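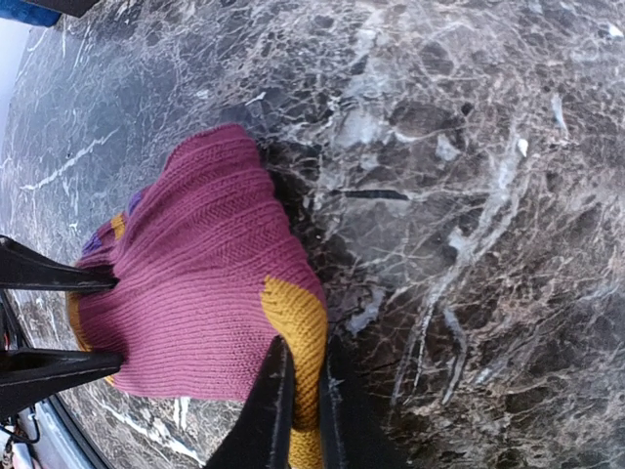
Zidside Ribbed Knit Socks, two pairs: a review after a winter of wear

I have cold feet from October until the lilacs bloom, and I've bought a lot of socks over the years in the hope of fixing that. Most of them ended up as dust rags. So when my sister-in-law sent me a link to the Zidside knits and told me to stop complaining and buy some, I ordered 2 pairs and waited by the mailbox like a kid.

I picked the pink and mustard, and I'll admit I picked them for the color. It's a dusty, grown-up sort of pink, a little toward mauve, and the mustard comes into it with a jagged, pointed edge where the two yarns meet. There are little touches of purple too. I thought it might look like too much on a person my age, but I love them! They peek out over my clogs when I go to get the paper and they cheer me right up.

The ribs are fine and close together, and they have a nice bit of stretch when you pull them on. I have wide feet and high arches (thank you, Grandma), and a lot of knit socks leave a deep ring around my leg by supper. These leave a faint one. They do slide down a little if I'm up and down the basement stairs all morning, so if you want something that stays put for a long hike, I'd look elsewhere. I have an old pair of Jorasov hiking socks for that, and they are ugly as mud but they never move.

For warmth I'd give them high marks. Our kitchen floor is tile over a crawl space and it gets bitter in January. I can stand there at 6 in the morning waiting on the coffee and feel perfectly comfortable, which I could never say about the cotton ones I used to wear. Inside boots they're a bit bulky. My everyday boots would zip, but my nicer pair wouldn't, and I gave up trying.

Now, washing. I did the first load on cold with the socks turned inside out, and I laid them flat on a towel to dry. They were fine. Then one pair went through the dryer by accident along with the bath mats, and it came out noticeably shorter in the foot — still wearable, but snug at the toes. The pink held its color both times and nothing bled into the mustard, so I was pleased about that. There's a little fuzz at the heels by now. I go over it with a sweater shaver every so often and they look tidy again.

My one real complaint is the sizing chart. I wear a women's 8, and that lands right on the line between small and medium. I went with medium and I'm glad I did, especially after the dryer business. If you're on the line too, go up.

I got mine from Margaritis, the yarn and gift shop, through their website, and they came wrapped in tissue with a handwritten thank-you. I've already told my sister-in-law she was right, and I have my eye on a green pair for March.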